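Shop Floor Talk > Arms, Grippers and End Effectors > Maintenance

Thread: Finger pads and knit mesh, how often do you swap?

zsokol_bench
Joined: June
Hi all, first post after lurking for a couple of months. I look after a tabletop cell that handles soft stuff. White table, extrusion rail along the edge, one arm with a two-finger parallel gripper and a wrist camera looking down past the fingertips. The job right now is mesh laundry bags, the zip-up ones you put your delicates in, and I'm having a heck of a time keeping the grip consistent.

When I took the cell over, the notes said "replace pads as needed" and that was the whole maintenance section (thanks, guys). So I've been swapping pads whenever the drop count bugs me. The log shows 1636 cycles on the current pair and I've started getting slips again, mostly at the trim. The mesh part grabs okay. The edge binding is thicker and stiffer, and if the tips don't close square on it, it rolls out sideways.

What I've got set up at the moment: closing force turned down from where it was, because the old value was leaving marks in the knit. Slow close for the last bit of travel. Approach from the hem side so the tips come together around the edge and the rest of the bag can drape wherever it wants.
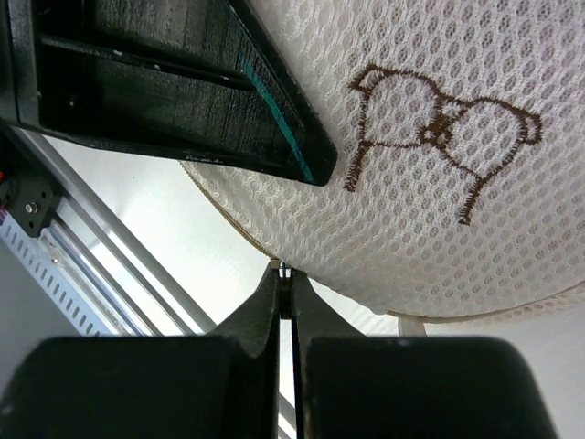
RE: Finger pads and knit mesh, how often do you swap?

valdemar_b
Your force isn't the problem, your tips are. You're pinching a hem with the very ends of the fingers, so any wear at the ends matters ten times more than wear on the rest of the pad. I'd quit looking at cycle count entirely. Pull the pads, hold them under a lamp, look along the contact edge. If it's rounded, swap. If it isn't, leave it alone.

Also watch that embroidery. Zigzag thread like that brown stuff loves to leave fluff on a textured pad, and then the pad is basically gripping fuzz. Wipe first, swap second.

RE: Finger pads and knit mesh, how often do you swap?

premum_pete
Gotta disagree with Valdemar on ignoring the count. If you only go by eye you end up with three people on three shifts having three opinions of "rounded." We run Premum pads on a Benia gripper, different machine, similar fabric, and we swap at 2780 no matter what they look like. Boring, but I don't get phone calls.

RE: Finger pads and knit mesh, how often do you swap?

valdemar_b
And how many good pads have you thrown in the trash doing that, Pete?

RE: Finger pads and knit mesh, how often do you swap?

premum_pete
Plenty! They're cheap. My Tuesday nights are not.

RE: Finger pads and knit mesh, how often do you swap?

lingyun.bai
Before anybody spends money, has the zero been checked since the last pad change? I had the same symptom on ours, slips on the thick edge and fine on the thin stuff, and the pads were perfect. One was seated a hair lower than the other so the tips met at a slant. On thin fabric you'd never notice. On a bound hem it acts like a little wedge and spits the edge out to the side, pretty much what you're describing.

What I do now:

1. Open the gripper all the way, power the fingers down, wipe both faces with a dry lint-free cloth.
2. Snug the pad screws by hand, close the gripper on a strip of plain paper, then tighten them the rest of the way while it's closed.
3. Open up and re-zero.
4. Close on the paper again and tug it from the left, then from the right. It should feel the same both ways. If it slides easier on one side, go back to 2.

Takes me 25 minutes including the coffee.

RE: Finger pads and knit mesh, how often do you swap?

jeslow_tech
Seconding Lingyun on closing it before the final tighten. The Jeslow manual has you torque the screws with the fingers open and I've never had that come out square. Just my experience with ours, your hardware may be nicer than mine.

RE: Finger pads and knit mesh, how often do you swap?

zsokol_bench
OK wow, thank you, this is more help than I got in two months of poking at it by myself.

No, I had not re-zeroed after the last swap. I tightened everything with the fingers wide open too, so that's two strikes. Did Lingyun's paper thing after lunch and it was pulling noticeably easier from the left. Loosened, closed, tightened, zeroed, and by the third go it felt even. I wiped the faces first like Valdemar said and got a surprising amount of fuzz on the cloth, so I guess he gets a point as well.

While I had it open I gave the pads a proper look and I can't see any rounding on the ends, so they're staying on for now. They've got that fine stippled texture all over and it still feels grabby under my thumb. Bag's parked back on the table with the zipper pull hanging down toward the table, and I've got the gripper open over the table for the restart.

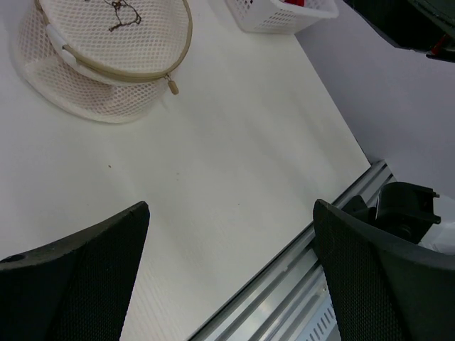 I ran six picks on the trim with the old force value untouched and all of them held. I know six is nothing! I'll let it go through the afternoon and see what the log says. One thing I'm not sure about is whether I should teach a pick on the zipper pull at all. It's small and it swings around, and when I tried it last week I was chasing it more than gripping it.

RE: Finger pads and knit mesh, how often do you swap?

valdemar_b
Skip the pull. Grab the band right next to it and let the pull hang. And clean your tabletop before you restart, specks end up on the pads and then you're back here.

RE: Finger pads and knit mesh, how often do you swap?

premum_pete
I'd teach the pull, but as its own pick with its own speed, real slow. If the job ever changes to opening the bags you'll want it. Otherwise sure, the band.

RE: Finger pads and knit mesh, how often do you swap?

lingyun.bai
Glad it evened out. Do the paper tug again tomorrow before you run anything, new screws or old, they settle a bit overnight. And write the cycle number on a piece of tape on the controller when you zero it. Pete and Valdemar can fight about what to do with the number.

RE: Finger pads and knit mesh, how often do you swap?

zsokol_bench
Tape's on. Table's getting wiped. I'll go with the band for now and leave the pull for a slow day. Does anyone have a pad cleaner they like that doesn't leave the rubber slick? The stuff in our cabinet is a Serrano degreaser and I'm scared of it.

RE: Finger pads and knit mesh, how often do you swap?

jeslow_tech
Damp cloth, dry cloth, done. Keep the degreaser for the rail.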